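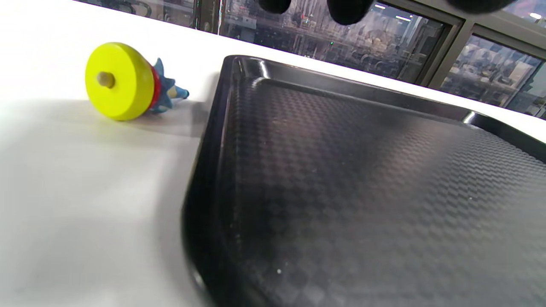
Figure 6.1 Wooden toy and black tray on a white tabletop, seen from the hand-held gripper.

Chapter 6
Learning to Place Objects from Hand-Held Demonstrations

Chapter 5 dealt with policies trained on teleoperated arms. The operator moved a leader arm, the follower copied it, and every joint angle was recorded. The data were clean, but each hour of it tied up a complete robot. In this chapter we drop the arm during collection. A person carries the gripper, does the task by hand, and the camera on the tool records what the policy will later see.

The running example is the Brenville placement set, collected by Linnea Wallin and Stellan Engström. It holds 1379 demonstrations of one job: pick up a small object from a table and set it down in a tray. The authors used 70 objects and kept 107 demonstrations out of training for testing.

Placement sounds easier than grasping, and many first projects treat it that way. Consider the toy in Figure 6.1. It lies tipped over, with a short peg sticking out from the center of the yellow disc and a blue spiky piece on the other side of a narrow red ring. A grasp across the rim of the disc and a grasp across the spikes leave the toy at different angles in the fingers, and so call for different motions over the tray. The policy has to choose the first with the second in mind.

The tray brings its own difficulty. Its rim is glossy and throws back bright highlights, and the patterned bottom has a wide gray sheen. Highlights shift as the camera moves, so a network that has learned to find the tray by its bright edges may lose it halfway through an approach. Section 6.3 compares two ways of handling this, the Prirach crop method and plain color augmentation.

We also need the path of the tool through space. With no arm there are no joint encoders to read, and the pose has to be estimated from the video and an inertial sensor. Dark window glass makes this harder. Points tracked in a reflection do not move like points fixed to the table, and Section 6.2 shows how to reject them.

Before starting, readers should be comfortable with rigid-body transforms (Chapter 2) and behavior cloning (Chapter 4). The derivation of the Björklund filter in Section 6.2 can be skipped on a first reading. Exercises 1 through 4 need only the sample data.

Last updated: 2019-03-04

This site uses cookies to remember your reading position. Accept | Settings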